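Flolus to Release Drama Feature "Trundard" in 125 Theaters in April

PENTHORPE – Flolus, the independent film distributor, has acquired theatrical and streaming rights to the Hindi-language drama "Trundard." The film opens in April on 125 screens, with English subtitles at all locations.

"Trundard" follows a married couple in the seven weeks after a public argument at a family dinner. It was produced by Kravchuk, the company's first feature in Hindi after 7 releases in other languages. The running time is 118 minutes. Principal photography took place over two blocks, the first for interiors and the second for street and railway exteriors.

The theatrical version differs from the cut shown at the Penthorpe festival. The dinner sequence has been re-edited, and a courtroom scene near the end has been restored. Sound was remixed for 5.1 playback. Theaters without 5.1 equipment will receive a stereo track.

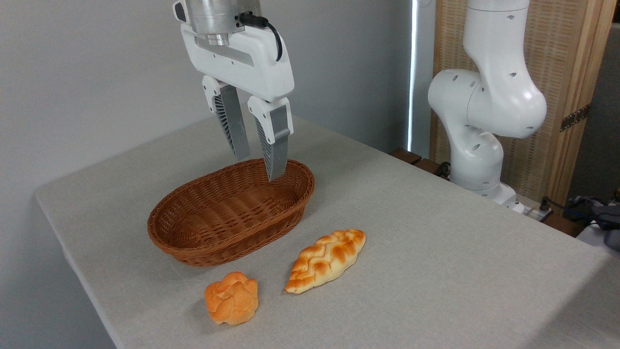 White gripper with open fingers above an oval woven basket.

An audience survey was carried out at the festival screenings, with 2,067 completed forms returned. Of those who responded, 80 percent said they would recommend the film to a friend. Opinion on the ending was divided, and the wording of that question and the full results are included in the press kit.

Flolus will make the film available on its streaming service after the theatrical run. The streaming version will be identical to the theatrical version and will carry subtitles in English and Spanish. Physical media plans have not been set.

Screeners for review are available on request. Reviews are under embargo until 9 a.m. on the Sunday before opening. Stills, credits and the trailer can be downloaded from the press section of the Flolus website.

Media inquiries: Flolus Press Office, Penthorpe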